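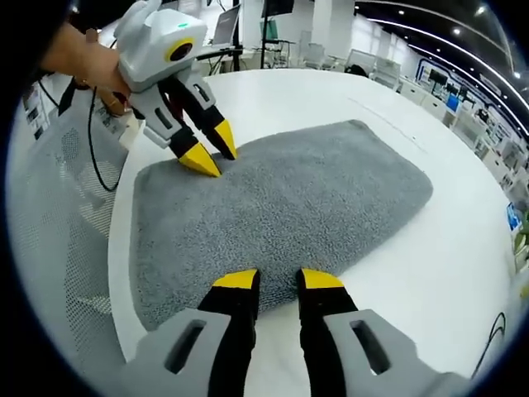 Fig. 1. Gray pile mat on a white round tabletop, one corner pinched.

Household Textiles, Unit 4: Small Mats
Notes by Wilma Laing. Read before the March practical.

Pile and loops
A looped pile holds more water than a flat weave of the same size, and it holds more grit too. Mottled grays hide dirt well, so go by feel as well as by eye. Run your palm against the pile, then with it. If the two directions feel the same, the pile is probably matted down and needs a wash.

Folding
Lay the mat pile side up on a clear table. Take hold at the corners – a grip in the middle of an edge lets the ends sag. Rounded corners give you less to hold, so pinch a little farther in than you would on a square one. Bring the short edges together, smooth out the air, and fold once more. Thick mats do not take a third fold.

Washing
Shake outdoors first. Wash at 90 °F or cooler, without softener. Dry flat or over a wide rail. A narrow line leaves a ridge across the back.

For the practical
Bring one bath mat of your own. Hui-mei Wan has the Firside samples, numbered up to 19, and will hand them out at the start. The session runs 105 minutes. Write down the fiber content from the label before you fold anything – it goes on page 194 of the workbook.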